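Ticket 271: Planner reports "goal reachable" in kitchenette, then aborts on approach to the bins
Component: Stetano navigation stack, costmap and approach planner
Status: Reopened
Opened by: Hilde Schouten

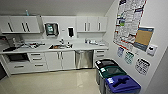 Divya Murthy: I'd close this as a duplicate of the inflation radius ticket. Same symptom, same abort code, and the fix for that one went in already. Has anyone run it on the current build before reopening?

Hilde Schouten: Yes. The current build is what I reopened it on. The inflation radius fix changed how long the planner dithers before giving up. It did not change that it gives up. I don't think it was ever the same bug, and I said so in November when the two got merged.

To restate the problem for people coming in now. The task is "go to the blue-lidded bin and stop facing it." The global planner returns a path every time. The local planner follows it across the tile and then throws APPROACH_INFEASIBLE a short way out. Retrying from the same pose gives the same result. Retrying after clearing the costmap sometimes works, and that is the part I find suspicious.

What I've tried:
- Inflation radius down to the minimum the safety config allows. No change.
- Recovery behaviors off. Fails faster, same place.
- Goal swapped to the dishwasher. Works.
- Goal swapped to the black-lidded bin at the far end of the row. Fails with the same code.

Pádraig Ó Dálaigh: My money is on the floor. Those tiles are glossy and the depth camera has never liked them. You get ghost points from the reflections, they land in the obstacle layer, and the approach cone closes up. Put a mat down and see.

Hilde Schouten: Everybody's money is on the floor, and the dishwasher stands on the same floor. I'm willing to be shown, but I want to see points in a log before I start buying mats. Attached is obstacle_layer_35.bag. If the ghosts are in there, please give me a timestamp.

Pádraig Ó Dálaigh: Went through the bag. There are low points, but the height filter drops them before they reach the costmap. So not the floor, or not in this recording. I still wouldn't rule it out under different lighting.

Tolera Tekleab: Can you post the goal pose as the approach planner sees it, along with the one you send? The Inthanon semantic layer rewrites goals attached to objects. It takes the object's front face, fits a normal, and pushes the goal out along it. The bins stand on a diagonal to the counter. If it is fitting one plane through the whole row, or picking up the wall behind, the normal could be off by a lot.

Hilde Schouten: Sent and rewritten poses, blue bin, five tries:

try 1: position ok, heading off, rejected
try 2: position ok, heading off, rejected
try 3: position inside the middle bin's footprint, rejected
try 4: position ok, heading ok, accepted (costmap cleared first)
try 5: position ok, heading off, rejected

I withdraw some of my rudeness about semantic layers. Some.

Tolera Tekleab: Try 3 is the giveaway. The detector is merging the bins into one object. They're close together with the same dark gray bodies, and only the lids differ. The merged box gets a center somewhere in the middle of the row and the goal goes there. Clearing the costmap also drops the object cache, so you get a fresh segmentation and another roll of the dice.

Divya Murthy: Then why does the global planner say it's reachable?

Tolera Tekleab: It checks the goal before the rewrite. I'd call that a second bug.

Hilde Schouten: So would I – and a worse one. A check that runs on a pose we aren't going to use is just a log message. Please split it out.

Workaround for now: set object_cache_ttl to 3 and merge_adjacent to false in the Zustinwood site profile. With both set I got the robot to the blue bin repeatedly. I don't trust it yet. With merging off, the run of drawers and doors under the counter breaks into pieces, and I haven't tested what that does to goals on that side.

Divya Murthy: Unlinked from the inflation ticket. Moving this to perception, priority unchanged. The reachability check is now its own ticket, assigned to planning.

Hilde Schouten: Leaving it open until the counter side has been run with merging off. Please don't auto-close.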